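Avcombe Lockable Medicine Box

I've sold these out of my shop for years and I still keep one in my own kitchen (top shelf, behind the cereal). It's steel, it locks with a real key, and it holds more than you'd think! The Avcombe is $70, two keys included.
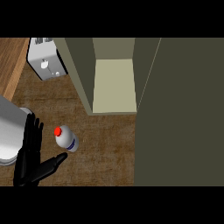

Police and pharmacists keep telling us to lock up prescriptions, and I'm with them. Most pills that go missing from a house are never reported, at least going by what my customers tell me. A short little bottle with a red cap, the kind that can end up on its side on a wood floor, fits in the door rack upright or lying down. Taller ones go in the main tray.

Spare keys ship free, just give me your box number.

Item 729. Questions? Ask for Ketill Brøndum, that's me.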